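Questions about the Plakden arm

Last changed 1/26/18

I receive many letters about the arm and I answer the same things many times, so I have put the answers on one page. Please read it before you write to me. If your question is not here, write all the same, I like to get letters. Excuse my English, it is my third language and I learned it mostly from manuals.

What is Plakden?

Plakden is a small robot arm for a table. It has a gripper with two fingers and a camera near the gripper. I began to build it at home in the kitchen and moved it to the shared workshop in Flirnska when the kitchen was needed again. The drawings are mine, except the wrist, which I took from an older arm called Lerix and changed a little.

Is it a kit? Can I buy one?

No. I do not sell it and I do not plan to sell it. You may have the drawings and the list of parts, and you may build as many as you wish. If you sell yours, please say where the drawings come from.

Do I need a big workshop?

You need a table which does not shake, a drill, small files, good screwdrivers and access to a printer for the plastic parts. In our workshop the printer is shared and one must write one's name on the paper by the door. The longest part takes 13 hours, so I print it during the night. Please ask in your own workshop if this is permitted. In mine it was not, for the first year.

What did it cost?

I kept all the bills until May and then I stopped, so I cannot give an exact sum. The motors were more than half of it. The plastic was cheap. The most foolish expense was a set of bearings in the wrong size, which I ordered two times.

Which motors do you use?

The motors are from Pruvost, the smaller type with metal gears. I tried the type with plastic gears first and the shoulder broke its teeth in the second week. For the wrist and the gripper the plastic gears are perhaps good enough, but I have not tested this for long and I do not want to promise it.

How are the fingers made?

Each finger ends in a flat black pad with a straight tip. The pads lean towards each other, and this lean is on purpose. When the pads were parallel in the drawing, they opened like a V under load and small things slipped out at the front. Now they come straight when they press. If you change the length of the finger, you must find the angle again. I did it with a piece of card and a pencil, and much patience.
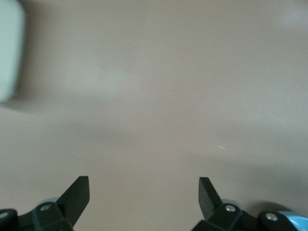

The pads are held with screws, so you can change them without taking the whole gripper apart. Do not tighten these screws with force. The thread is cut in plastic and it forgives you only one or two times. When a thread is lost, I make the hole wider and put in a brass insert with the soldering iron.

Why is the camera on the wrist and not above the table?

I tried both. The camera above the table was blocked by the arm each time the gripper came near the object, and this is the moment when one wishes most to see. On the wrist the camera always sees the fingers. The bad side is that things far from the middle can be out of focus, and that the picture moves when the arm moves. I stop the arm, wait a moment, and only then take the picture.

Does the light in the room matter?

Very much. The hand makes its own shadow on the table, and my first program took the shadow for an object and tried to pick it up. It tried this for a whole evening. What helped was a lamp on each side with white paper before it. A strong lamp from one side only is the worst. Choose also a table top which is matt and has one colour. A shiny top shows the lamps and a top with a strong wood pattern confuses the edges.

Must the table be very clean?

Cleaner than you think. A crumb or a small thread is nothing to us, but to the program a pale spot is a spot. I now tell the program to ignore everything under 58 pixels, and I wipe the table before I begin. Do not make this number too high or it will ignore also your screws.

My arm goes to the wrong place, always with the same error. What is wrong?

Most likely the zero position. Switch off, bring every joint to its mark by hand, switch on, and save again. If the error is still there, look if the camera has turned in its holder. Mine turned by 2 degrees after I pulled the cable, and I searched in the program for many days before I looked at the holder.

My arm goes to the wrong place, each time another one.

Then it is something loose. Begin at the foot of the arm and go up. On question 19 of the old list I wrote to begin at the gripper, and this was bad advice. A little play in the foot becomes a lot at the fingers.

What can it lift?

Light things. A small plastic box, a pen, a spool of thread. I do not let it lift glass or anything with liquid.

Is it dangerous for children?

It is slow and not strong, but it can pinch, and a finger between the linkages hurts. I know this from myself. Put the switch where you can reach it without leaning over the arm.

Can you help me with another arm than Plakden?

With Lerix, a little. With others I would only be guessing, and you can guess as well as I.

In which language may I write?

English, French or Polish. I answer slowly in all three. Please send photographs of the problem with your first letter, and one of the wiring also, even if you are sure that the wiring is right.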